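Two-arm table cell: right gripper closes a little off center after cable re-wrap

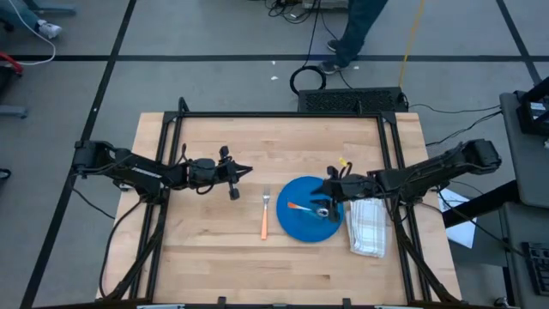
Right arm lowered over the plate and spoon, left arm waiting by the fork.

Asked Jun 20, 2024

Hello all, and thank you in advance for reading, I know I go on a bit. We have a two-arm cell on a butcher-block top with a black aluminum frame, and we've been using it for table setting (plate, fork, spoon, folded towel). Last week I took the cable wraps off the right arm to replace a worn lead and then wrapped everything back up. Ever since, the right gripper comes down a touch to one side of where I taught it. The left arm is fine. I re-homed both arms twice and the offset is the same each time, 2 mm by my ruler. The spoon is thin enough that it matters! The controller log shows code 718 at startup, but it clears by itself. Do I need to redo the whole calibration, or is there something simpler I should look at first?
Kenza Ramadan

3 answers

Answer from Stanine (accepted)
Hi Kenza, what a nice tidy problem to have, at least it's the same every time. I'd leave the calibration alone for now. When you re-wrap an arm it is very easy to pull the bundle snug with the arm folded, and then when it reaches out and down the cables tug on the wrist. Power off, support the arm, and move it by hand through its full reach. If you feel it getting springy near the end, undo the last two wraps before the gripper and leave a loose loop at each joint. Then check the screws where the gripper meets the wrist, and the corner brackets and clamps on the frame while you have the wrench out. Home it again and try your spoon. Ours at Jalora was out by more than yours and the wraps were all of it. If it's still off after that, then yes, recalibrate, but only the right arm.

Answer from Willems
718 on mine was a slow encoder reply. Reseat the connector at the base. Might not be the same controller though.

Answer from Flalum
Just recalibrate, takes 20 minutes.

Comment from Kenza Ramadan
Thank you Stanine!! It was springy just as you said, past the elbow. I loosened the wraps and the plate pick is back where it was. I reseated the connector too, Willems, and will keep an eye on the log. I ran 200 cycles with no missed spoon and I'm going for 300 before I put the wrench away.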